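4.2 Block play on soft and hard surfaces 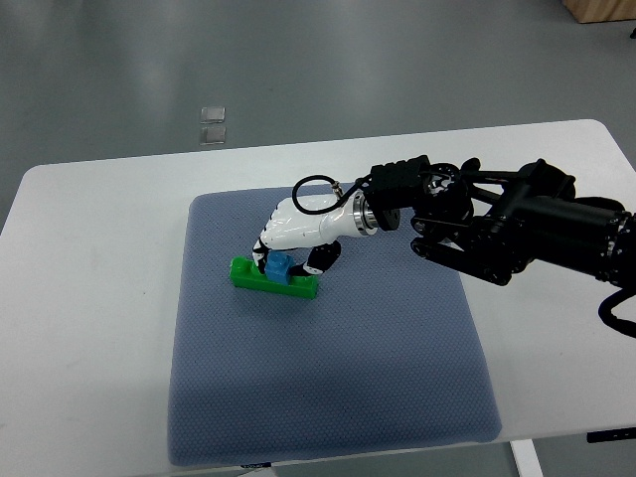

Figure 3. Green long brick on the blue-gray cushioned mat, white table, with a small blue block on top of the green one.

We kept the block task as plain as we could. One long green brick as the base, one small blue block to go on it or come off it. Nothing to build toward, no picture card to copy. Earlier work in our group (Section 2) used sets of mixed bricks and ended up measuring how long people searched through the pile, so the pile went.

Surface was the variable we cared about. Two conditions — bare tabletop and mat. The mat is a square cushion with a dotted fabric face and rounded corners, slightly puffy at the edges, and it takes up most of the middle of the table (Figure 3). Same table in both conditions. In the bare condition the mat was taken off completely and put on a chair; folding it back to one side was tried in the pilot at Ravstead and it crept forward again every time somebody leaned on it.

Why a mat at all. Playrooms have them. Of the 129 households in the Ravstead diary data, most reported that construction toys get used on something soft at least part of the time: carpet, a bed, a quilt, a sofa cushion. The usual advice to parents is a hard flat surface, and the reasoning is easy to follow, but we could not find much that tested it with just two pieces. Celis and Okafor come closest. Their task was a tower though, and a tower on a cushion fails for reasons that have little to do with how two bricks go together.

Procedure. Each run began with the green brick flat on the surface, long side running left to right. On the mat it was placed toward the upper left and not in the center. This was deliberate: the center dips more under a push, and the pilot runs there were noisy enough that we dropped them. A run was either a placing run (blue onto green) or a lifting run (blue off green). Placing runs were scored on whether the blue block was fully seated, by pressing with a fingertip and feeling for play. Lifting runs were scored on whether the green brick came up with it. Order was shuffled within a session. Sessions were held in the morning, before the room got warm, all in October.

Total 906 runs, of which 600 on the mat and the rest on bare table. The imbalance is a planning mistake and not a design choice. We had meant to stop the mat condition much earlier and the sheet was not updated. All comparisons below are on rates, so it matters less than it could, but the bare-table estimates are wider for it.

Results, placing. Seating on the bare table was clean. The press goes down, the table pushes back, done. On the mat the green brick sinks a little under the press and tips toward whichever end is lighter loaded, and a blue block put down near the middle of the brick did better than one put near an end. Of the mat placing runs, 126 were scored as not fully seated. Nearly all of these looked fine from above. It was only the fingertip check that caught them, which makes us a bit wary of earlier studies scored from video alone.

Results, lifting. Opposite pattern, or close to it. We expected the soft surface to make seperation harder, the brick having nothing firm to sit against. In practice the fabric seemed to grip the underside of the green brick enough to keep it from sliding, while on the smooth white top it skated sideways as soon as the pull was off vertical. Straight pulls showed no difference worth reporting. Angled pulls did, in favor of the mat.

Size of the pieces. The blue block is small against the green one and there is not a lot of it to hold. We left the size alone across all runs. Malier reports that larger top pieces hide the effect of surface entirely, and our few trials with a bigger piece (not included in the totals) agree with that.

Things to be careful about. One mat only, so "soft" here means this mat and its filling. A thinner play mat would probably sit between our two conditions but we did not test one. The fabric texture and the softness are also mixed together: the lifting result may be all texture, the placing result all softness. A firm board covered in the same dotted fabric would pull the two apart and is the obvious next step. Mat was shaken out between sessions but not washed, and we didn't track wear on the fabric or on the studs.

Also the fingertip check. Done by one person throughout (Aino Lindqvist), so it is consistent, but we have no second rater for it — a second pass on a subset is planned and will be added to the suplement.

For the next section we keep the mat condition only, and vary where along the green brick the blue block sits.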